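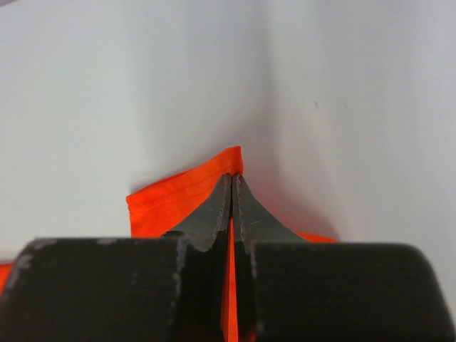 Orange fabric, folded over.

Laundry Folding FAQ: The Orange Shirts and Everything Else

Last updated: 07/03/2021

The Rulldale Fun Run gives out orange shirts. It gave out 176 of them last September, and most seem to have come back to us for washing at least once. These are the questions that land in the Mudgway Wash & Fold inbox, answered by Leonie McPhee in the order she got tired of them.

Do I need a special table?

No. You need a flat surface bigger than the shirt, with nothing sticky on it. A bed works if you like bending over. A kitchen table works if your household can go ten minutes without setting down a mug. Pale surfaces are kind to bright shirts, and you'll spot a stray sleeve faster.

Should I fold straight from the dryer?

Ideally. We know you won't. The usual route is dryer, basket, chair, basket again, and then a shirt pulled from the bottom of the pile on the morning you need it. If yours has been through all that, give it one good shake by the shoulders before you lay it down. Two shakes if it went to college with somebody.

How do I get the wrinkles out without ironing?

Take hold of two opposite ends and pull gently outward until the cloth goes flat between your hands.

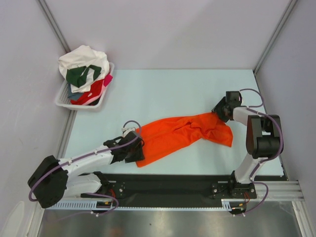
Then let go of one end and smooth toward it with your palm. Work from the middle out. If you start at the edges you'll herd every wrinkle into the center, where they will form a ridge and stay there until spring. Slippery sports fabric needs less pull than cotton. Stretch it hard and the hem goes wavy, and then you own a lampshade.

Which way up does the shirt go?

Face down, if you want the front showing when you're done. Fold one side in, lay the sleeve back on itself, do the same on the other side, and bring the bottom up to the collar. People write to us about folding in thirds versus folding in half. Both are fine. We had an email on the subject that ran to 1296 words, and both were still fine at the end of it.

One sleeve always escapes. What am I doing wrong?

Probably folding the side before you've looked for the sleeve. Find it first. If it's sticking up past the shoulder, turn it back over the body and press it down, then carry on.

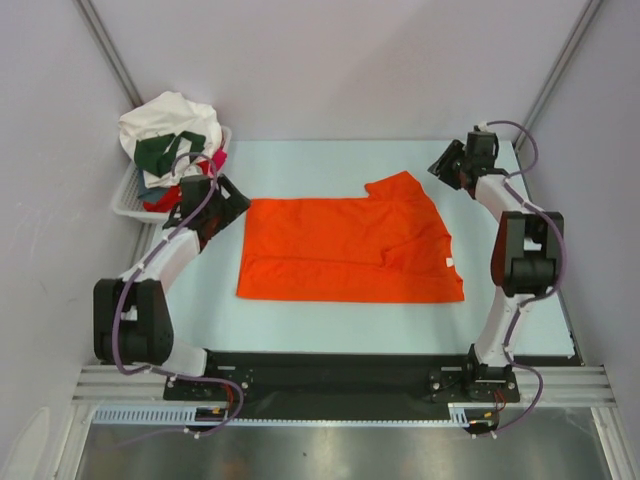
Check the layers underneath too. A lump near one side usually means the back panel has doubled over on itself, and no amount of patting will fix that. Open it up and go again. It takes less time than the patting.

Should I cut the tags out?

Cut them if they itch. Read them first, please. We get nearly 2000 items a month through the Wokar Street shop and the tagless ones get washed cold on principle.

Can I sort by color after folding?

You can, but then you'll be carrying finished stacks around the room and one of them will go over. Sort in the basket, or at least pull out all of one color before you start. Whites, reds and greens piled in together are fine once they're clean and dry. Before the wash is another conversation, and we have it often.

I bought a Kodesano folding board. Is it any good?

It makes very even rectangles. It also needs somewhere to live, and in most homes that turns out to be behind the dryer with the other ideas. For 113 kids' team shirts, get the board. For a family of four, use your hands.

How hard should I pinch the hem when I lift it?

Less than you think. Take a small bit of cloth right at the edge, lift, and walk it over to where it's going. Grab a whole fistful and you'll bring the layer below along for the ride.

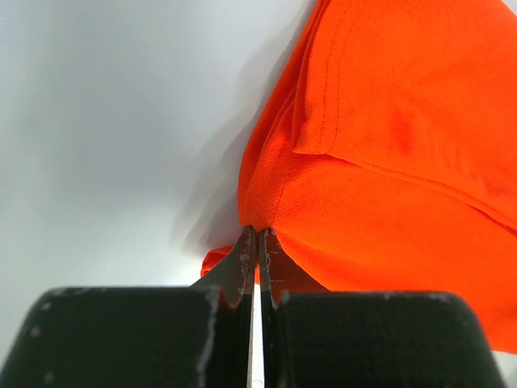

Angus Hapeta writes that he has folded his shirts by rolling them for thirty years, that they fit the drawer better that way, and that he would like to see it mentioned. Angus, it's mentioned. Rolling is good for suitcases and shallow drawers. Roll from the collar down, keep it snug, and don't stack them more than two high or they'll be on the floor by Tuesday's socks.

Will you fold mine for me?

Yes, by the pound, at the front counter. Empty the pockets first. Fitted sheets are extra, and the price is meant to discourage you.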